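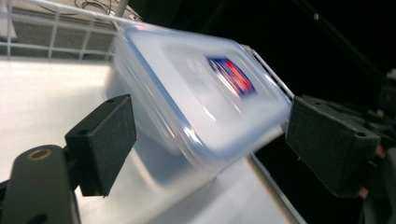 Will a backyard telescope like the Boldale 14 show you distant galaxies? It will show you a few dozen as gray smudges, and none of them will look like the photos on the carton.

Boldale calls this a "deep space" instrument. I'd call it a decent light bucket with a loud label. It comes with 2 eyepieces, a red dot finder and a mount that weighs more than the tube does. Grotordale sells it for $1,897, and the filter that supposedly cuts through city glow costs extra.

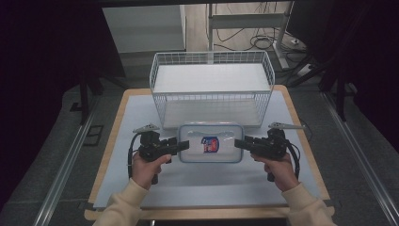
I'd skip that filter. Galaxies shine across the whole range of color, so a filter that blocks streetlights dims them too – the box skips that part. A drive out of town in May does more for the spiral arms of M51 than any piece of glass you can screw in.

The motor tracks well enough for looking. For long exposures I have my doubts.
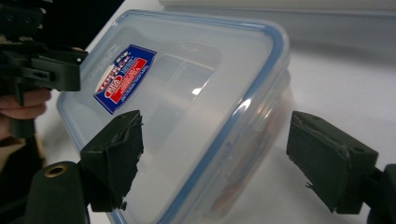
Fenna Verhoeven writes that she got two-minute exposures out of hers with round stars, but only after she re-greased the gears and threw out every other shot.

Ships in two boxes. Tripod spreader sold separately.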